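Determination in the Matter of the Zerna Dredges

Office of the Land Registrar, District of Kerside
Aug 8, 2018

1. The Office was asked to determine who holds custody of the dredges moored below the weir at Zerna, and whether the Order of Seizure issued in January remains in force. The parties were the District Police, the Zultov Mining Company, and the residents of the lower bank. The Registrar heard all three and now sets down what was found.

2. The Order directed the police to take possession of all equipment used to remove gravel and gold from the river without a license. The officers who carried it out reported 31 dredges, and each was given a painted number. Chains were passed through the hulls and locked to the old ferry posts. The keys were placed in the strongroom of this Office, where they still are.

3. In the spring the river rose. When it fell again, the chains were in place, the locks were closed, and the posts were standing. The dredges were also in place. The inspector sent to confirm this reported, however, that the painted numbers now ran to 63.

4. The Office first took the view that the inspector had made an error. A second inspector was sent, who returned the same figure and added that the paint on the higher numbers was as worn as the paint on the lower ones. He was asked whether a person could have brought further dredges to the site at night. He replied that the road had been under water for most of the season, and that the hulls were too wide for the bridge.

5. The Company claims all of the dredges. It has produced receipts for those listed in the Order and says that receipts for the others will follow. When asked where the others had been bought, its representative requested a recess, and after the recess asked that the question be put in writing. It was put in writing. The reply states that the Company has always owned them.

6. The residents claim none of the dredges and wish them gone. They gave evidence that the machines can be heard working after dark, although the engines were drained of fuel when they were seized. One witness, a retired ferry pilot, said the sound was not of digging. She had listened to digging for most of her life. This was the sound of something being put back.

7. The Registrar therefore ordered a survey of the riverbed, to be compared with the survey of 1782, the oldest held by this Office. The surveyors worked from the Lương, a flat-bottomed launch lent by the harbor authority, and took soundings at 313 points between the weir and the bend. Their report was received last month. It states that the pits left by the Company have closed, that the gravel bar shown on the old chart has returned, and that the channel now agrees with that chart at every point measured. 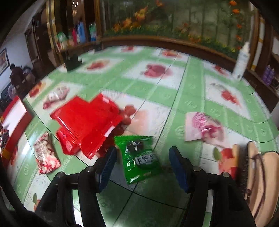

8. The Company argues that no harm to the river can be shown and that the Order must fall. The Office does not accept this. The license is required for the act of removal, and the removal took place. That the material has since come back does not make it lawful to have taken it.

9. The police ask to be relieved of the duty of guarding the site. They state that the officers posted there have begun to wake at the same hour, wherever they are sleeping, and to walk toward the river. The Office has no power over the sleep of officers. It recommends that the post be moved to the upper road -- and that the gate be locked from the outside.

10. The Registrar visited Zerna once before closing the record. The visit was made alone and after sunset, and what was seen there is entered in the sealed part of the file. It may be stated here that the ferry posts are no longer needed, and that the chains are now pulled tight in the direction of the weir, against the current.

11. It is determined as follows. The Order of Seizure remains in force. The dredges listed in it are held by the District. The remainder are not held by any party, and no party shall attempt to board them. The keys shall stay in the strongroom until the work is complete, at which time the Registrar shall carry them down to the bank and open the locks in the order of the painted numbers, beginning with the highest.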